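Avstead Robot Shed
@avsteadshed
June 28, 2020

Right, gripper thread. Been promising this for ages. Two grippers, one arm, same white cupboard, same camera on the wrist. Going to post as I go so expect mess

1/ The contenders. Plameck two-finger, the one everyone seems to have. And the Farquharson, slimmer, costs more, comes with a manual I'd call optimistic

2/ Arm is the same old one for both. Controller is the Totine box, firmware 1146. Did try a newer build first and it dropped the wrist camera every few minutes so back we went

3/ The test. Drive in, find the marker, line up, close, lift, put back, out again. 10 goes each per round, 8 rounds. Boring on purpose

4/ Mounting first. Plameck went on in the time it takes to drink a tea. Farquharson wanted an adaptor ring that was not in the box. Emailed. Got a very nice reply and no ring. Made one

5/ Wrist camera is small and cheap and I'm keeping it that way, it's what most of you have got. Soft picture, struggles a bit when half the view is white and the other half nearly black. Marker still reads if you give it a decent pale border
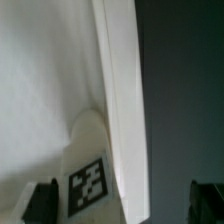

6/ anyway the line up bit is where most of the time goes. Marker at a slant is fine up to a point, then the pose starts flipping and the wrist does a little shimmy. Fixed most of that by averaging a few readings before moving. Slower but far less shouting from me

7/ Close up is the awkward part. Nearer you get, the more the fingers eat into the view, and the marker slides down towards the bottom edge. I stop trusting the camera for the last stretch and just go straight in on the last good reading

8/ Somebody asked about exposure. Locked it. Auto was hunting every time the arm turned towards the dark side and then everything white blew out. Locked is worse on paper, better in practise

9/ Plameck numbers so far. Closes quick, opens quicker, pads are grippy. Force setting is coarse though, you get gentle or you get crunch and not much in the middle

10/ Farquharson is the other way about. Lovely fine force control, slow as a wet week. Also hums. Not a fault apparently, says so in the manual

11/ Cable. CABLE. Snagged twice on the elbow with the Farquharson becuase the plug comes out sideways. Right angle lead sorted it, should be in the box at that price

12/ Plain cupboard walls are a pain for anything that isn't a marker. Tried going without, just tracking whatever features it could find. Found next to nothing. One speck it got quite attached to

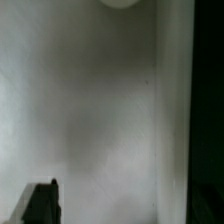
White walls, dark strip on the right, one finger bottom left. Not a lot for a tracker to hold on to

13/ Ideas for that welcome btw. Thinking a strip of patterned tape down one wall, or a second camera outside looking in. Second camera means second cable, see 11

14/ Did measure the lag from Totine box to finger actually moving. Plameck came in at about 143 milliseconds. Farquharson I need to redo, my trigger was set wrong and the figures are rubbish

15/ Software. Plameck driver just worked. Farquharson one installs fine then wants a restart each time you unplug the gripper. Wrote a tiny script that does it for me, will tidy it up and post it

16/ If you want one today and you're picking up boxes and blocks, get the Plameck. If you're doing thin plastic cups or fruit I'd wait till I've done the soft stuff round, that's where the Farquharson ought to earn its keep

17/ Not tested yet: anything heavy, anything shiny, leaving it running overnight. Pads on the Plameck are already picking up fluff so I want to see how they go after a wipe

18/ Battery on the laptop is going, and I've still got the lag test to redo. Soft stuff round next, will tack it on to the end of this thread. Shout if you want the adaptor ring file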